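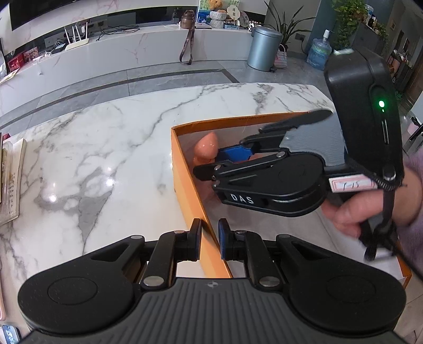
Figure 1. Two hand-held grippers at the orange box, seen from the near gripper.

Jellow: Finding the Moment of Contact in Two-Gripper Recordings
Project report, Hatice Gökçe
22/11/2022

1. What I wanted to build

Jellow is a small Python tool that reads recordings from a pair of hand-held grippers and marks when each one is touching something. Our lab group uses these recordings to train a policy, and before Jellow the contact labels were all done by hand in a spreadsheet. I did a batch of that in August and it was slow going, so I was really happy when I got to pick this as my project!

In Figure 1 the second gripper has a finger pad against the smooth orange object in the corner of the box, while the near gripper has its fingertips on either side of the end of the box wall. For labeling, those are two separate questions, and Jellow keeps a separate track for each hand.

2. Data

I worked with 283 recordings. Each has video from both grippers and a stream of finger opening values. I held back 11 recordings for testing and never looked at them while tuning (tempting as it was). Across the full set there are 787 hand-labeled contact events, counting both hands.

3. How it works

The first version only used finger opening. If the opening stopped changing while the fingers were still apart, it called that a contact. This is fine for a firm squeeze and terrible when someone just pauses in midair.

The second version adds the video. I crop a patch between the fingertips and compare it from one frame to the next. When an object is held, the patch stays nearly the same even as the background slides by. I smooth that score over 8 frames and combine it with the opening signal. Watching the two curves line up for the first time was the best afternoon of the whole project.

The time sync between hands gave me the most trouble. The two streams don't start together, so I match them with Skirer, the alignment script our group already had. I added a check that refuses to run if the clocks drift during a recording.

4. What I found

The combined version was clearly better than finger opening alone on the test recordings. Most of the false contacts from midair pauses went away. What's left is mainly glossy objects, where highlights move across the surface and the patch score drops even though the grip hasn't changed. Thin edges, like cardboard walls, are also hard: the fingers are nearly closed either way.

5. Next steps

I want to try a small learned model on the fingertip patch, trained on the labels we have. I'd also love to get a viewer working so you can scrub through both hands side by side and fix a label with one key press. A rough one exists in the repo under tools/viewer, but it crashes on long recordings and doesn't save edits yet.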